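Water hardness notice, Trivdale supply zone
June | Facilities desk | 2 min read

Trivdale draws from the Millet borehole for part of the summer. Millet water is harder than the Wukbridge surface supply, and the blend changes with demand. Dishwashers, boilers and humidifiers set for the winter blend will scale faster until the softener dose is raised. 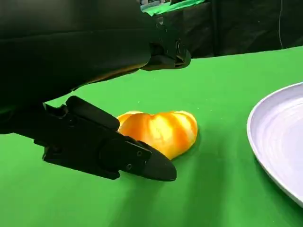

Page last changed: June, 3:00 p.m.

Set softeners to the summer figure before the changeover. Units with a manual valve need the regeneration interval shortened by hand; metered units adjust once the hardness value is entered. The Jedia tank in the east plant room holds 1150 liters and is regenerated overnight. Top up salt to the 70 percent line and no higher, or the lid float sticks. Descale kettles monthly. Humidifier cylinders are replaced at 3000 hours.
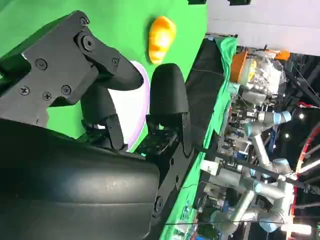 Marking the valve position with tape before moving it saves a lot of trouble in the fall, wrote one reader on the second floor, who also asked for the winter setting to be printed on the same sheet. Both settings will go on the next sheet.

Recent items
Boiler inspection dates
Drain covers, north lot
Filter sizes by floor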